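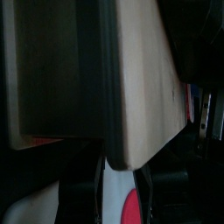

Reattaching a small wooden knob to a felt-covered box front

Posted in: Small Woodwork and Repairs
November 23, 2025

benchnotes_k

I have a square box from Vastico with light wood edges and red felt over the front panel. It holds spare marker caps, pencil leads and a few drawer keys. The knob is a small round one, light tan, unfinished as far as I can tell. It was glued straight onto the felt at the factory, with no screw and no dowel. It came away in May with a disk of red fuzz stuck to its back. I glued it on again with Nitby white craft glue, and that held until last week.

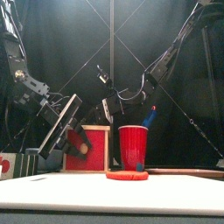
Red felt front with light wood edges. The round knob is shown in front of the box.

Facts that may matter:

The felt is thin and glued down over its whole area. There is no padding under it that I can feel. The panel behind it is wood of some kind, but I have only seen the inner face, which is painted. The panel is 5 mm thick, measured at the top edge. The back of the knob is flat and has no hole. The room is kept at 65 degrees.

I would like to fix this once. The options I can think of are a stronger glue on the felt, removing the felt under the knob and gluing wood to wood, or a screw from the inside. I would prefer not to have a screw head visible when the box is open, but I can accept it. Whatever I use must not bleed into the felt, as the front panel faces the room.

Second and less important point: the coaster I keep next to the box is a textured orange-red disk, and a red plastic cup stands on it. Is there any risk of dye moving from felt to coaster or the other way if they touch? They are currently a little apart.

plane_iron

Glue on felt will always fail at the felt. The adhesive grips the surface fibers, and the fibers pull out of the mat under them. You have already seen this, since the fuzz came off with the knob. A stronger glue will pull off a thicker layer of fuzz and change nothing else.

Use a screw from the inside. Procedure:

Mark the center of the panel on the painted inner face. Measure from the edges and do not trust the old glue mark, which may be off center.

Drill a 2 mm pilot hole from the inside out. Back up the felt with a piece of scrap wood held firmly against it, or the bit will lift the fibers and wind them up. A sharp awl pushed through the felt first helps with this.

Drill the back of the knob to half its depth. Put tape on the bit as a depth stop. Small round knobs are hard to hold. A strip of scrap with a shallow hole cut in it, clamped over the knob, will keep it from turning.

Use a small brass wood screw with a flat head, and countersink the inner face so the head sits flush. Run a steel screw of the same size into the knob first to cut the thread, then back it out. Brass heads snap easily in hardwood.

Tighten by hand until the knob stops turning. Any further and it will sink into the felt and leave a ring.

Paint the screw head to match the inside if it bothers you.

craftdrawer31

just use super glue, works on everything. I did one with the gel kind and it held fine

plane_iron

The gel kind will hold longer than the thin kind, but on felt it sets into a hard, shiny patch that shows around the edge of the knob. Some fibers also heat up noticeably when it cures in them. I would not use it on a visible face.

rasach_repairs

I disagree slightly with the screw. On a panel 5 mm thick, a countersink takes up nearly half the material, and the short screw that is left has little to bite on if the knob is small. Gluing wood to wood is adequate for a knob this size, provided the felt is removed first.

Trace the base of the knob on the felt with chalk. Cut a circle slightly inside that line with a new blade, so the edge of the knob covers the cut. Lift out the circle of felt and scrape off the old adhesive down to bare panel. Sand the back of the knob flat on a sheet of fine paper laid on glass. All the old Nitby glue has to come off, or the new glue will bond to that and not to the wood.

I use Gasser 840 wood glue for this type of work. Any ordinary yellow wood glue should do. One small drop in the middle of the knob is enough. Lay the box on its back so the front faces up, set the knob in the circle and put a light weight on it. Leave it overnight, and do not pull on it for a full day after that.

If the felt is thick enough that the knob rests on its rim and does not reach the panel, glue a thin wood disk into the circle first.

About the dye: wool felt and some cheap synthetics can release color when damp. Dry contact is rarely a problem. Keep the gap, or press a damp white cloth against a hidden edge of the felt and look for color.

benchnotes_k

Thank you both. The cloth test showed no color. I have decided to cut the felt out and glue to the bare panel, with the screw held in reserve.
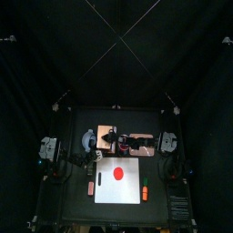

The remaining problem was where to do the cutting. A kitchen counter is too pale and too shiny for chalk lines and short red fibers, and I lost the first test circle on it. A black surface is better, as the scraps can be found again and the light does not bounce back at eye level. The table should also be fixed down before a blade is used near it. The one I have access to has a white clamp at each front corner, so I will work between those and keep the box well back from the edge. The clamps limit where my wrists can rest, and I would turn the box to suit them before moving either one.

One more detail for anyone finding this later. I practiced on scrap felt glued to cardboard, and a blade held upright gave a much cleaner circle than one leaned outward. I took 31 short cuts to get around it. Fewer, longer cuts dragged the fibers.

rasach_repairs

Upright is correct. Change the blade before the real one.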